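Two arms, one cup: a talk with Izzati Tuhumury

The shared workshop at Iltgate has a waiting list for the laser cutter, but Izzati Tuhumury comes for the quiet table at the back. Her two-armed build, which she calls Nestov, has taken nearly 318 evenings.

"I began with one arm," she told me. "With one arm you must screw everything down. My neighbour was tired of the drilling."

The hands gave her the most trouble. She rewrote the grip program six times, and the colour of the markers mattered less than she had feared. "The paper cup is harder. It is light, and it bends if you are not polite to it."
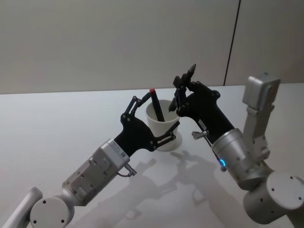
Mavromatis wondered if a heavier cup would not save her a month of work. She has heard this before. "Yes, but at home my cups are also light," she said. In November she wants to try five markers in the same cup, and after that the lids.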